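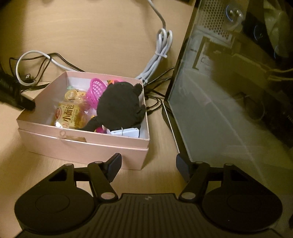
A hand-held gripper over the desk, with a pink box of small items and a computer case behind it.

7 min read
Last updated: September

When I ask Lindiwe Van Wyk about the grippers, she goes first to the drawer and takes out a small steel pin, and puts it on the table between us. "It came out on a Wednesday," she says. "It is so small. For two weeks we blamed the software."

Van Wyk leads the hand-held gripper work at Wulevach, where people pick up everyday things with the tool so that a robot arm can later learn the same movements. The things are soft toys, snacks, little baskets, whatever fits between two fingers. The fault, when it came, did not look like a fault. The recordings were a little strange, and the left finger seemed to close later than the right.

"I wrote to Theophilus that his time stamps were wrong," she says. "He was very polite. He checked everything, and then he checked it again."

Theophilus Asamoah, who joined our talk for the second half, remembers it with less calm. He went through 222 recordings and found the delay in 72 of them, all made with the same unit. "After that I was sure that it is not my code," he says. "But I could not say what it is. The motor was not guilty, because there is no motor. A person squeezes the handle and the fingers move."

The answer came at half past four in the afternoon, when Precious Shezi was lifting a plush toy by its tail. One pivot pin on the left arm had been moving outward a little with every squeeze. It came out completely, the finger folded to the side, and the edge of the loose link caught her thumb. The cut needed a bandage and no more.

"I was more angry than hurt," Shezi told me by phone. "I had felt something soft in the handle that morning and I continued to work. We had a target of 30 recordings per session and I wanted to finish."

Van Wyk does not defend the target. She says it was her number, and she has now removed it. The retaining rings on that batch of pins were one size too large, she explains, and they passed the inspection because the inspector was looking only at the finger pads. Every unit from the batch was taken apart. Each session now begins with a check of the pins by hand, and anyone may stop the work without writing a report first.

I asked if the bad recordings were thrown away. Asamoah wanted to keep them, Van Wyk did not, and it is clear that they still disagree – they looked at each other for some time before answering.

"They are in a separate folder," Asamoah said.

"They are in a separate folder for now," said Van Wyk, and she put the pin back into the drawer.

14 comments · 41 shares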